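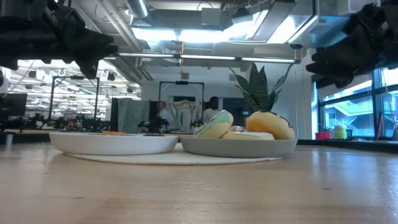

Jornada de puertas abiertas en Clovatis: la sala de las mesas

Por Wiroj Hemmin - octubre
Tiempo de lectura: 1 minuto
Imprimir | Enviar por correo

La visita empezó el jueves en la nave de Wendt, con sus 1219 metros cuadrados de almacén, y siguió en la sala donde Clovatis prepara las mesas para su catálogo. Tocaba merienda: dónuts glaseados en un plato blanco y otro gris, sobre un salvamanteles redondo de color crudo, con una sansevieria detrás.

El salvamanteles es de cordón trenzado, enrollado en espiral. Según nos dijeron, lo sirve Jostent en cajas de seis.
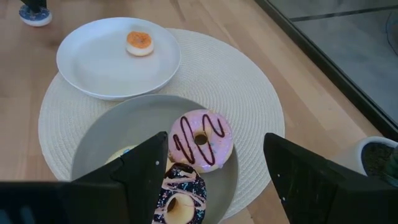

El dónut rosa, con su zigzag de glaseado oscuro, fue el más comentado del grupo. Yo me fijé más en el gris mate de la pieza grande - combina bien con el trenzado. El catálogo tendrá 100 páginas y una tirada de 3000 ejemplares.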